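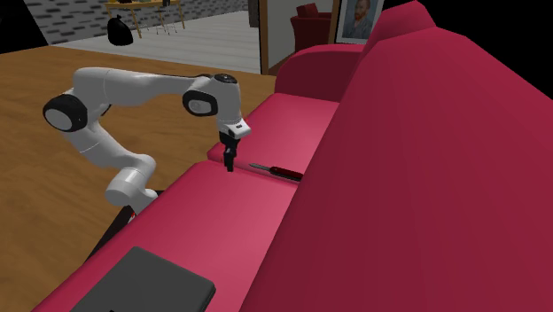 Restricted gift, program closed – what happens to the balance?

hbergeron
Small charity, Cillville. We make grants to weaving and dyeing cooperatives. A donor gave us a restricted gift for loom repairs at one named cooperative, Flornach. The cooperative has merged into a larger one and the repair program is closed. We still hold $652 of the gift. The donor letter says "for loom repair at Flornach and no other purpose." Can the board vote to move the balance to general funds?

omerovic_n
No. A board can release a board designation. It cannot release a donor restriction. Ask the donor in writing, keep the reply with the original letter, then book the release.

ledgerline77
Agree on the principle. Check the merger documents first, though. If the successor cooperative took over the looms and the workshop, the purpose may still be achievable under the new name, and you have nothing to release. You just spend it.

hbergeron
The looms went across. The workshop did not. Repairs are now done by an outside contractor.

ledgerline77
Then I would pay the contractor from the fund and write a one-page memo to the file.

omerovic_n
I disagree. The letter says "at Flornach." If Flornach was a location as well as a legal entity, repairs done elsewhere are outside the wording. An auditor could read it either way. One email to the donor removes the question.

ledgerline77
You are reading "at" very strictly. The donor wanted working looms.

omerovic_n
You don't know what the donor wanted. You know what the letter says.

yokoyama
Is the donor reachable? That decides most of this. If the donor is alive and answers mail, get consent. If not, look at your state's version of UPMIFA. Many states have a provision for small, old funds where the charity notifies the attorney general, waits a set period and then modifies the restriction without going to court. The dollar limit and the minimum age of the fund differ by state, and whether it covers your fund at all depends on how the fund is classified. Read the statute itself and not a summary of it.

hbergeron
Reachable as far as I know. The gift is 7 years old. Last contact was a holiday card.

m_imai
Side point. How is it carried in your books? We use Kalateck and every restricted gift has its own fund code. When we cleaned up ours we found 18 codes with balances and no activity, and two of them had been spent correctly but never released. Pull the detail before you write to anyone. The $652 may not be the real number.

hbergeron
One spreadsheet tab per gift. I will trace it back to the bank deposits.

yokoyama
Also put a variance clause in your gift acceptance form from now on. Ours reads: "If the stated purpose becomes impractical, the board may apply the gift to the nearest similar purpose." Have counsel look at it before you adopt it.

ledgerline77
Seconded. Still think the memo was enough here.

hbergeron
Update. Traced it. One repair invoice for $77 had been paid from general funds by mistake, so the true balance is $575. Wrote to the donor with both figures and asked for consent to use the rest for loom repair at the merged cooperative, at any location. She replied by email at 4 p.m. the same day and agreed.

omerovic_n
Save the email as a PDF with the headers showing. Transfer the $77 as a separate entry with the invoice attached. Don't net it against the new spending.

hbergeron
Done, both.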